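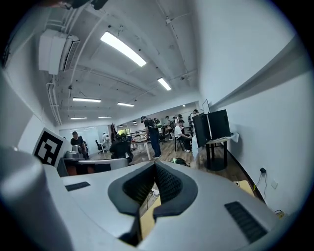 Tenants at the Skondeck building in Mukitz will pay 50 cents extra for coffee in a paper cup starting in May, under a plan the ground-floor coffee counter agreed on with the building's management.

The counter, Gaka, will lend out ceramic cups at no charge. Customers can carry them to any floor and leave them on carts next to the elevators. A dishwasher has been put in behind the counter, in the space where the newspaper rack used to be.

Urszula Michalski, who manages the building, said the change grew out of a dispute over trash. The city moved Mukitz's business district to a single pickup per week last fall, and the bins in the loading area have been overflowing by the fourth day.

"We looked through the bags to see what was in them," Michalski said. "It was cups and lids, mostly. We went through 1245 paper cups in one week, and that's only the ones that made it into our trash."

A petition asking for washable cups was signed by 194 people who work in the building. A smaller number wrote in against the surcharge. One of the complaints was that people who stop in on the way to the bus have no way to bring a cup back.

Gaka owner Hanna Kaczorowski said those customers can bring their own travel mug and won't pay extra. The counter will fill any clean mug up to its large size and charge the small price until the end of the summer.
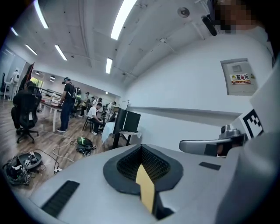
Kaczorowski said she was against the idea at first. Her lease runs for two more years, and she was worried about the cost of breakage and of paying someone to collect the carts. The building has agreed to cover the dishwasher and half of the first order of cups. Gaka pays for replacements after that.

She tried the system for two weeks on the third floor before signing. More than 70 cups went out on the busiest morning, and the carts came back nearly full by closing. A few cups turned up later in desk drawers and on a windowsill in the stairwell.

"I bought the heavy kind," she said. "They cost more, but they don't tip over on the cart."

The cups were ordered through Lodhi, a restaurant supply dealer across the river. They are plain, with no logo, which Kaczorowski said made them cheaper and easier to match when some go missing.

Carts will be emptied at 11 a.m. and again at 4 p.m. Anyone having a large meeting can ask for a tray of cups the day before. Lids won't be available for ceramic cups, and the freight elevator is off limits to the carts while deliveries are coming in.

Money from the surcharge will go toward a second weekly trash pickup, Michalski said, if one is still needed by the fall. The bakery next door has asked to see the numbers before deciding whether to join. 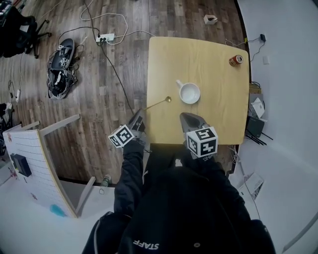 *A white ceramic cup on a square wooden table.*

Comments about the surcharge can be left at the Skondeck front desk through the end of the month.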